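Workshop news: the two-arm bench

September 21, 2020
By the bench group, Birkett Workshop
14 comments | 8 shares

The two-arm bench at the back of the Birkett workshop is now up and running, after a summer in which most of the work was done by one person at a time with the door open. Members who have only seen it under a dust sheet are welcome to come and look. What follows is where the build has got to, what it cost and what is still wrong with it.

The arms were bought second-hand from Brirden, a small packaging firm that was clearing out its test room. They came without stands, without manuals and with one set of cables between them. The members' fund paid 1162 pounds for the pair, including delivery. A second set of cables had to be made up, and that took longer than any other job on the list.

The first plan was to clamp both bases to the old woodworking bench. This was tried and it did not work. When one arm stopped quickly the bench top moved enough to shift the other, and anything standing between them shifted too. Each base now sits on its own metal plate at the back edge of the table, and the plates are bolted through to the framework underneath. The table still moves a little if both arms stop together, so for the moment the top speed is set low and should stay there.

Each arm has a gripper. The fingers that came with them were worn on one side, and we replaced the lot. Spare fingers are in the drawer marked Grusulum, which is the name the control software was given early on and which has stuck to everything else. Please put them back in pairs. A left finger and a right finger look the same until you try to close them.

The software runs on the workshop computer under its own login. It does three things at present: it moves either arm to a saved position, it opens and closes the grippers, and it plays back a list of moves in order. There is no checking for collisions between the two arms. Whoever writes the list has to make sure the arms are never sent to the same place, and the safest way is to move one, park it, and then move the other. The shared folder has a set of saved positions that have been tested at low speed. Copy them before changing anything.

We spent several evenings on the work surface. Bare table top was too slippery for soft things, which slid away from the gripper as soon as a finger touched them. Rubber matting held them well but caught the fingertips on a low approach. Cloth is the best so far. It gives a bit of grip, it is cheap to replace, and it can be pulled straight in a moment between runs. It does wrinkle, and a deep wrinkle will tip a light object over, so smooth it out before you start.

Soft toys have been the main thing we practise on. They are kinder to the grippers than blocks or tins, and a bad grasp does no harm. They are also harder than they look. A round body squashes and turns as the fingers close, and a grasp that is good from one side can fail from the other.
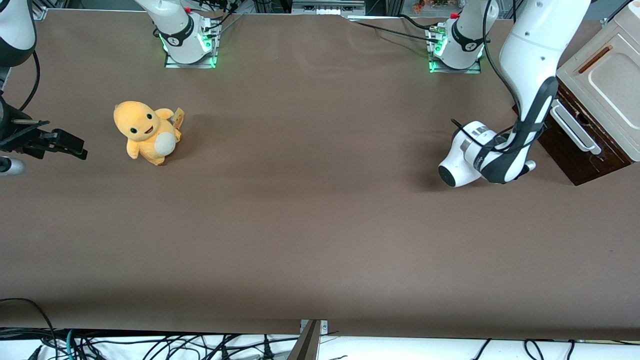 The next exercise is a handover from one side of the table to the other. One arm picks the toy up and sets it down in the middle of the cloth, then the second arm takes it from there. Passing it directly in the air can wait until there is some way of stopping both arms from one program. So far the first half of the exercise is reliable with a toy that is sitting upright, and poor with one lying on its face.

Cables are the weak point of the whole build. There are too many of them, and the ones along the front get in the way of anybody leaning over to reset the table. We have bought 300 cable ties and a length of trunking, and the plan is to take as much as possible round the back. Until that is done, please look where you are putting your hands, and do not unplug anything to make room. Several of the plugs fit more than one socket.

Members asked whether the bench could be used for the Trirkotum project, which needs small parts sorted into trays. Not yet. The grippers will hold parts of that size, but the saved positions are not accurate enough to put them down in the right tray every time. We will look at it again in December, when the tables should have been fixed to the floor.

Bench sessions can be booked on the sheet by the door. No one should run the arms alone until they have been shown the stop switches and have used them. The induction is short and there is no charge. Bring something soft to pick up if you have it, and leave the cloth flat when you go.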